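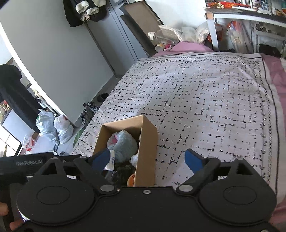
Échange de jeux de société par la poste : vos questions

Par Nazma Rathnayake
11 nov. 2025

On me pose souvent les mêmes questions sur le cercle Meireles, alors j'ai tout rassemblé ici. Et j'en suis ravie, parce que j'adore parler de ce truc !

C'est quoi, le cercle Meireles ?
Un réseau d'échange de jeux de société entre particuliers. Vous envoyez un jeu que vous connaissez par cœur, vous en recevez un que vous n'avez jamais ouvert. On compte 1 188 inscrits à ce jour (je n'en reviens toujours pas) et le catalogue vient de passer les 2 000 titres.

Combien ça coûte ?
L'inscription est gratuite. Chacun paie le port de son colis, et c'est tout.

Combien de temps je garde le jeu ?
30 jours à partir de la réception. Si vous êtes en pleine campagne de Trandwood, demandez une prolongation depuis votre fiche, elle est presque toujours accordée. Une campagne de Trandwood, ça ne se coupe pas en deux !

Il manque une pièce, je fais quoi ?
Signalez-le dans l'onglet « Pièces ». On a une réserve de pions, de dés et de cubes de toutes les couleurs, et pour les cartes il y a presque toujours un membre qui a la même édition. Pour Hakar, précisez bien si c'est la première ou la deuxième version : les tuiles n'ont pas la même épaisseur.

Comment emballer ?
Un carton un peu plus grand que la boîte du jeu, du papier froissé dans les coins, un élastique large autour de la boîte. Sachets fermés pour le petit matériel. Pas de ruban adhésif directement sur le jeu, par pitié, ça arrache l'illustration.

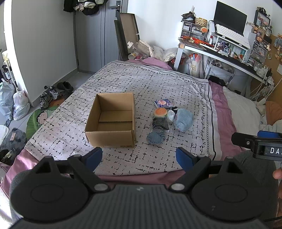 Un carton ouvert et vide, rabats du dessus retirés.

Peut-on proposer un prototype ?
Oui, et c'est ma rubrique préférée ! Fodach a commencé comme ça, avec des cartes découpées aux ciseaux et une règle de 44 pages (elle a bien maigri depuis). Joignez une feuille de retours, les auteurs en raffolent.

Et les extensions ?
Elles voyagent avec le jeu de base, jamais seules.

Y a-t-il une pause pendant les fêtes ?
Les envois s'arrêtent la deuxième quinzaine de décembre. Les jeux déjà chez vous y restent jusqu'à la reprise, profitez-en pour les sortir en famille.

Partager (30) | Commentaires (44)

À lire aussi
Hakar à deux joueurs : nos variantes
Ranger Trandwood sans y passer la soirée
Bien rédiger une feuille de retours
Fodach, les règles relues et corrigées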